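Print this page | E-mail this page

Setting Up the Still Life Table – Handout 2
Posted 8 June 2024 by Albertina Moreira

Welcome back, everyone! Last session ran long (my fault, I got going on the subject of eraser brands and couldn't stop), so I'm putting the table setup notes in writing. Please read them before you come in. We're in room 111 again, same as before, and the side door sticks so give it a shove.

What we're doing this time is arranging, and then drawing what we arranged. I know some of you want to get straight to the paint. I did too when I took this course from Reto Imhof years ago, and he made us move one pear back and forth for a whole morning before he let us open a tube. I was furious. I also still set up my tables the way he taught me, so there you go.

Start with the table

Clear it off completely first, and wipe it down. A white table against a white wall is my favorite place to begin because it doesn't argue with anything you put on it, and the shadows show up nicely. If your table at home is dark, throw a sheet over it. Don't iron the sheet too well – a few soft creases are fine and they give you something to practice on.

If your table is made of two sections pushed together, you'll have a seam. Decide early whether you're going to draw it. I usually do, very lightly, since it tells the eye the surface is flat and going back in space.

Cloth

Bring at least two pieces of plain cloth in different colors. Old T-shirts work, napkins work, the dish towels from Dendska work great if you wash the stiffness out of them. Now, please don't fold them! Pick the cloth up from the middle, let it hang a second, and drop it. Then leave it alone. You get one drop and maybe one small tug. The minute you start fussing, the folds look fussed over, and you'll spend an hour drawing folds that bore you.

Try for two different kinds of heap. One should stand up tall and bunched so you get deep pockets of shadow, and one should be lower and looser and run off the side of the table. A cloth that goes over an edge is wonderful for beginners because you can see exactly where it changes direction.

Something flat, something thin

Soft things all together turn to mush. Put a flat shape in with them (a pouch, a folded bag) and one long narrow thing on a slant. The slant matters more than what the object is. Squint at it from your chair and turn it a little at a time until it stops looking like it's lined up for inspection.

The main object

One tall thing, closer to you than the rest, and I like it shiny. Jars are perfect. You get the hard highlight on the lid, the see-through part underneath and a label wrapping around a curve, so that's three drawing problems in one object. Look for a lid with an interesting edge. 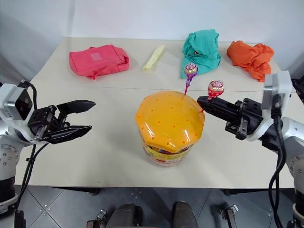 Fig. 1. Candy jar in front, soft things in a row behind: pouch, pale yellow strip, teal cloth, orange cloth.

Notice how the lollipop stick rises in front of the teal. That's an overlap, and overlaps are what give you depth. The lid and the orange cloth are close cousins in color, so compare them before you mix anything: one glossy, one full of folds.

For practice

Do 18 thumbnails, each one no bigger than a playing card. Yes, all of them. Spend roughly two minutes on each and change your seat or the crop every time. No label lettering – just block in the bands of color.

Then pick your favorite and do it full size on the Samilent paper, the rough side. If you only have the Koline pad that's okay, but go easy on the eraser, it pills.

We'll hang the finished ones in September along with the Garcia group's landscapes, so sign the back in pencil.

Questions: Albertina Moreira, ext. 3415 | © Albertina Moreira | Back to top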